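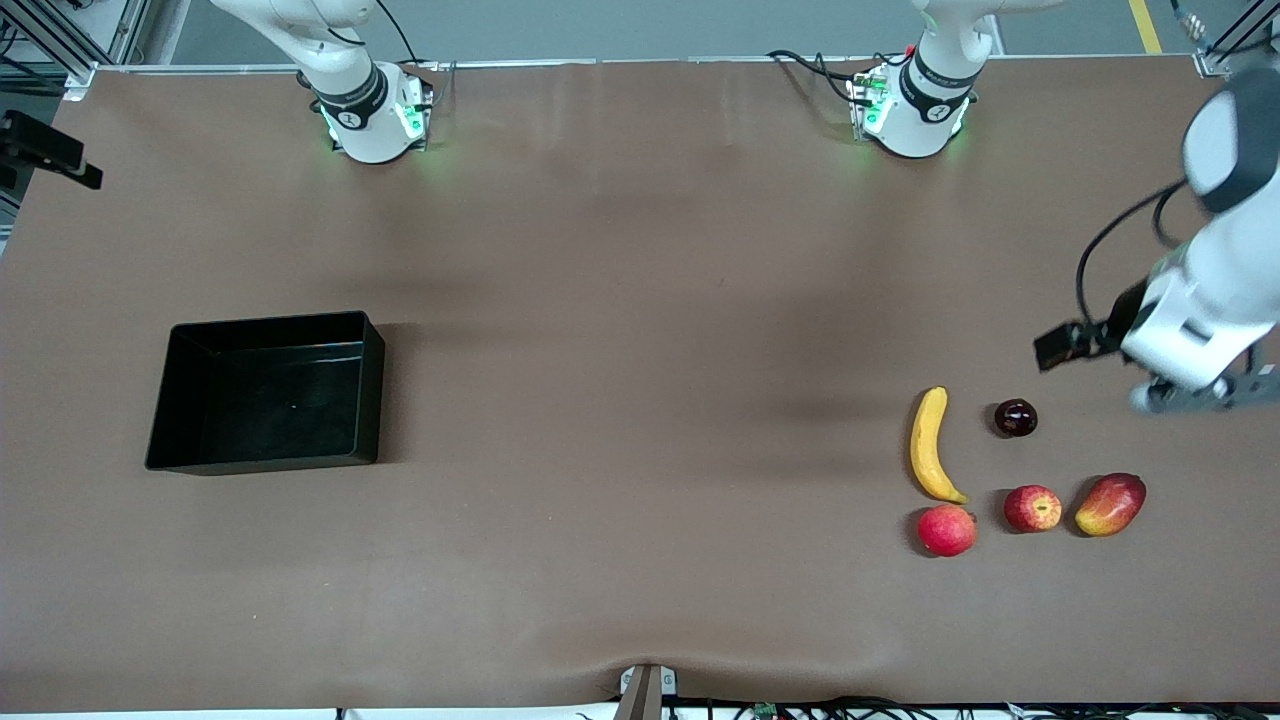
Figure 3. Table layout at the start of a sorting round: brown paper, bin on the left, fruit on the right.

3.2 Setting out the fruit

Fruit is a wonderful thing to sort. No two pieces sit quite the same way, and the same piece can look like a different object once it has been turned. We wanted the table to leave room for that variety, so the layout in Figure 3 is very plain. A sheet of brown paper covers the top, an open black bin goes on one side, and the fruit is spread loosely on the other. We did not line the pieces up or space them evenly.

The paper was a happy choice. In our first trials, in March, we worked on a bare tabletop, and round pieces wandered off at the slightest nudge. On paper they mostly stayed put. It also gave a calm, even background, and we could change the sheet whenever juice or stem crumbs built up.

The bin stayed empty until the round began. Its sides flare a little, and its glossy floor catches the light, which made early rounds fun to watch and a bit harder to label. We kept it anyway, as kitchen bins are often shiny.

We ran 600 rounds with the Sillen fruit list, which has 12 kinds of fruit, and drew a fresh mix for each one. Bruised pieces stayed in the pool until they went soft. These turned out to be some of our favorites, and Section 4 looks at them separately.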